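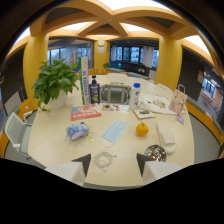 So I finally moved my tomatoes off the front steps, and August has been so much easier! They'd been baking out there since spring and I was hauling the watering can down 2 flights before breakfast. Now they're on the shady side of the Indwood building, by the bike racks, and I've picked 40 little ones already (the split ones went into sauce).

Mandla Baloyi gave me three basil seedlings to tuck in between them, and I've pinched the tops twice so they don't flower. Next I want to try beans up the railing – if anybody has seed left over from the Udirbridge swap, please save me a handful. I've got a bag of spare tomatoes to trade, plus more jars than I know what to do with.

Questions or swaps: write to Anel Rampersad, Indwood Newsletter | © Indwood | Back to top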